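Skutthorpe Market Hall: stallholder pitch check, make-up and toiletries row
Walk-round Fri 15 August, before opening
Comments typed up same day, sorry for the rush

1. Aisles and exits
Side door: OK. Opens fully, push bar fine.
Main aisle: OK.
Rear aisle: FAIL. Hijazi pitch has stock boxes over the yellow line again. Moved while I stood there. Will look again next visit.
Exit sign over the loading bay: dim. Report to landlord.

2. Electrics
Extension leads: one coiled lead in use at the Wivotitz stand, powering a kettle and a ring light. Uncoil it fully or take it out. No daisy chains please, this was in the letter.
PAT labels: all in date bar one hairdryer. Taken off sale and off the socket.
Mirror lights: warm casing on the end one. Change bulb to lower wattage.

3. Testers and open product
Pots and jars: lids on when not in use. Spatulas, no fingers. Mostly good.
Pencils: sharpen between customers, wipe sharpener too. Vivance had no wipes out at all, found some under the counter.
Open dates: marker pen on the base, not on the lid, lids get swopped.
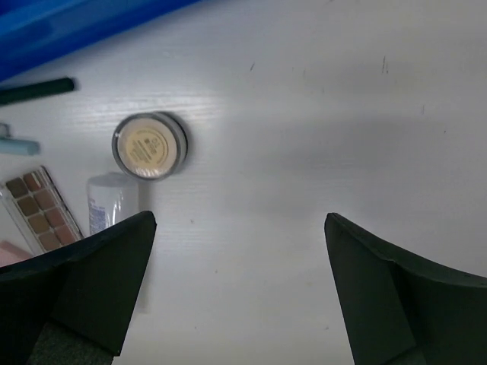 Mascara testers: disposable wands only. Bin the wand after one go. Saw a wand go back in the tube at one pitch, spoke to them, they know.
Anything without a batch number comes off the table. No exceptions, even if it's "only a sample".
Ingredients list: must be on pack or on a card next to it. Two pitches had neither. Cards by next visit.

4. Cleaning and waste
Surfaces: wiped at open and close, sheet signed. Sheet blank for most of the week at Hijazi. Fill in at the time, I can tell when it's all one pen.
Spray bottles: labelled. One wasn't. Emptied and rinsed.
Remover pads: lidded bin, not the cardboard one. Acetone soaked pads are a fire risk as well as a smell.

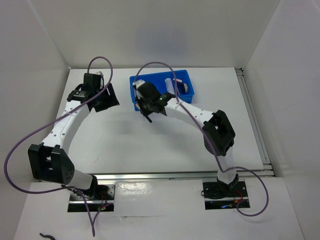
Vivance have asked for it to be noted that the lidded bins were ordered in December and never turned up, and that they've been taking their pads home in a tied bag. Fair enough, noted. Chasing the order. Tied bag is fine till then, but out of the hall every night.

5. Flammables
Nail varnish remover: small bottles only on display, rest in the metal cupboard. OK.
Aerosols: away from the heater. FAIL at Wivotitz, right next to it. Moved them 2 metres, leave them there.
Cupboard key: missing from hook. Found. Needs a proper tag.

6. Pitch furniture
Tables: locked legs, no wobble. One trestle has a split end, taped off, don't use.
Cloths: no trailing edges on the aisle side. Clip or tuck.
Display trays and dividers: no cracked plastic, no sharp corners at child height.

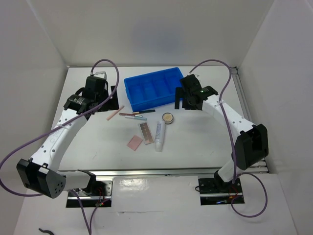
Shelving: heavy stuff at the bottom. Top shelf at the Hijazi pitch had the big shampoo refills on it, nearly 5 litres each. Down please.
Step stool: rubber feet worn on one side. Replace.

7. First aid and paperwork
Eyewash: in date, 20 ml pods, box half empty. Reorder.
Accident book: present. Last entry not signed.
Allergy notice: up, but behind a coat. Move teh coat hook.
Insurance certs: all seen except Wivotitz, to be emailed.

Actions carried over: exit sign, bins, ingredient cards, stool feet, insurance cert.
Re-check of rear aisle and aerosols will be unannounced.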